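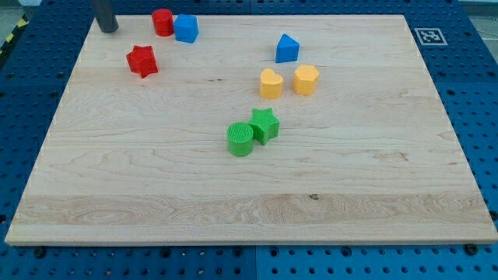 Junaid Malik wrote on Nov 1, 2024:

> Star points keep snapping off for me. I print them flat, sand the tips, and my nephew still finds the weak one. Is anyone using a thicker star? And do you bother sanding the ridges? Mine feel scratchy next to the store-bought sorter we got in Stodham.

Hi Junaid, hi all,

Yes to the thicker star! I widened the arms until the tips looked almost stubby on screen, and they came out lovely (still very much a star, just a sturdier one). Six walls, slow outer pass. I've stopped sanding completely. The fine ridges give small fingers something to hold, and I've grown fond of how they look on the red and the blue.

The maple board is my favorite part of the whole set. I eased the front edge a little and left the small dark knot where it was, because I love that swirly band of grain. Shapes look so good on pale wood!

One question back to you: how much gap do you leave around the triangular prism? My cube and cylinder drop through the Tistton lid file just fine, but the prism sticks at one corner. I could scale it down a hair, but then it rattles.

I'll upload my star to the Plosville folder tonight, file 745. Please print it and tell me how it holds up with the nephew.

Vija Jaunzems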